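Notebook - September, started 10.40

Back on the table surface question. Hammad Jafri wants to know if the light wood top in the dining corner can take everyday drinks and bowls without us fussing over it, and I said I'd write down what I do as I go so we stop arguing from memory. Oil is the Torach one, two coats, rubbed back by hand. I still think it wanted a third but we'd run out of rag and patience!

Drink of choice is the rock-sugar snow pear, the Master Kong one with 冰糖雪梨 down the label. Sugary, so if it drips it'll go tacky, and yellow enough that I ought to spot a stain on pale wood (ought to - my eyes aren't what they were).
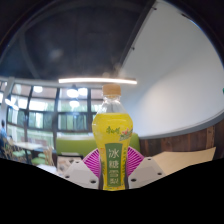
Plan is to pour 25 ml on a saucer first, weigh it, then do the same amount straight on the wood near the rounded corner and leave it for 2 hours. Kitchen scale from the Sala kit reads a touch heavy, so I'm taking the saucer off each time instead of trusting the tare button. Must put new batteries in it. Must also find out who has the good cloths.

Page 954 of the old ledger has the last go at this, with the Dratska wax. Notes are hopeless - "fine mostly" is all it says under sugar. Mostly! I'd like to do better than that. 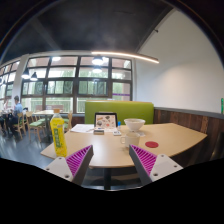
Hammad reckons papers are a bigger worry than drinks, as people slide them about all day and grit gets underneath. Fair point. He's after a rub test as well, 2,000 strokes with a felt block, and he can do the strokes himself as far as I'm concerned. I'd keep that to the offcut and leave the real table alone.

Coasters: the plain round sort are all right so long as the underside gets wiped. Terna do a cork-backed one and I've asked for a price, no answer yet. Bowls I'm less sure of, a hot one with a narrow foot puts all its heat in one small ring.
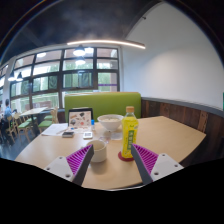
Told Hammad I'd do the heat ring after lunch with tap-hot water only, nothing off the boil. If it blooms white I'll try the warm iron and a tea towel before anyone starts sanding.

To do: batteries, felt block, chase Terna, copy the saucer weights in here before I lose the envelope they're on.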